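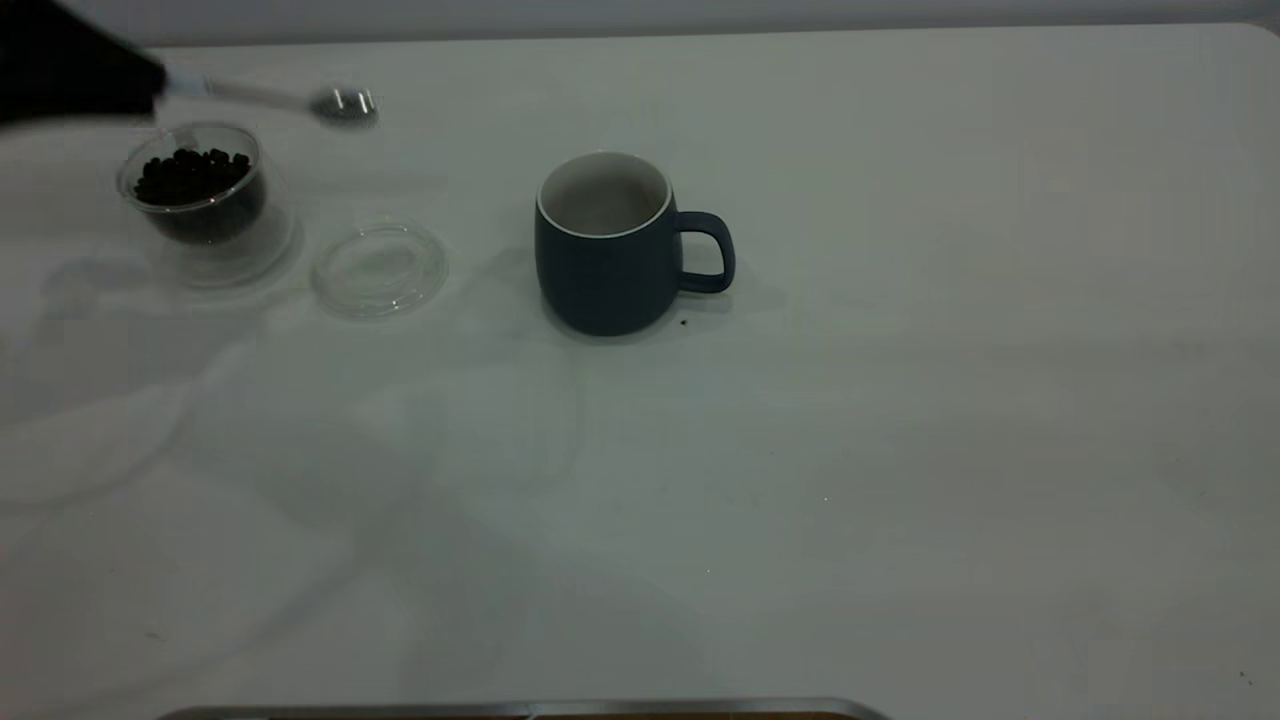
Why did the old cymbal from Brovinia sound so sad?
Because it had a crack near the bell, as long as a fingernail.

By Zulmira Moreira
December
Reading time: 1 minute

Frade played it at 18 weddings before he heard the crack. The man in the shop offered him 94 for it and showed him a new Tultero, very bright. Frade hit the Tultero once and thanked him.

At home he put the old one back on its stand — a little lower, for his shoulder — and played until 11, softly, with brushes. His neighbor knocked on the wall. She wanted the slow song again.

Recent stories
The Accordion in Fladach
Seven Strings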